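May, afternoon, Evness bench

Went through the detergent supplier's sheet for Grernska again. The claim is that dark knits keep their colour for 60 washes at low temperature. I'd like to know what was washed, with what, and who looked at it afterwards. The sheet gives 197 garments and leaves it there. No mention of water hardness, which at Skudville is bad enough to fur up a kettle.

Friederike Haberkorn thinks the colour loss is mostly rubbing in the drum and that the powder hardly matters. Possible. Her evidence is 2 loads in the old Pfeiffer machine, so I'm not convinced by that either.

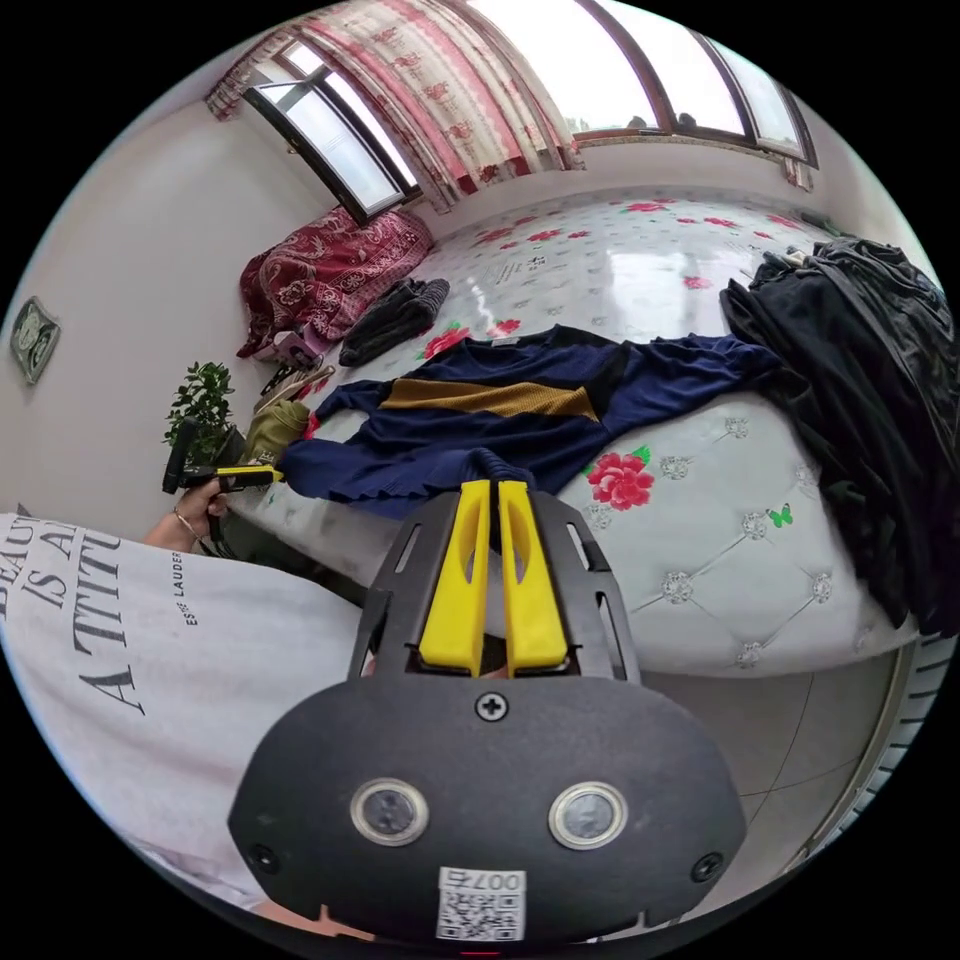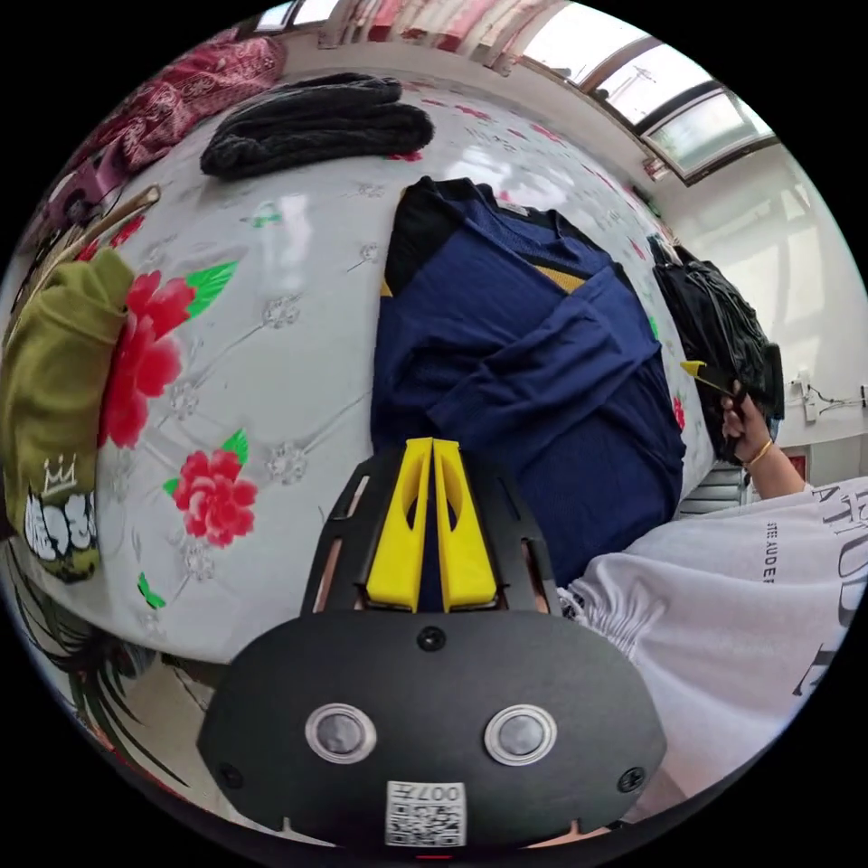 Dark blue garment on the bed, both pictures.

Plan: same cloth, cut in half, one half in plain water, one half with powder. Same drum, same spin. Keep an unwashed strip in the drawer, away from the window. Judge by daylight only, the tube light makes every navy look black.

Supplier also quotes almost 4,000 happy customers. Ignoring that.

To do: ask for the raw wash records. Check the drum thermometer, it read low last time. Buy more marker tape.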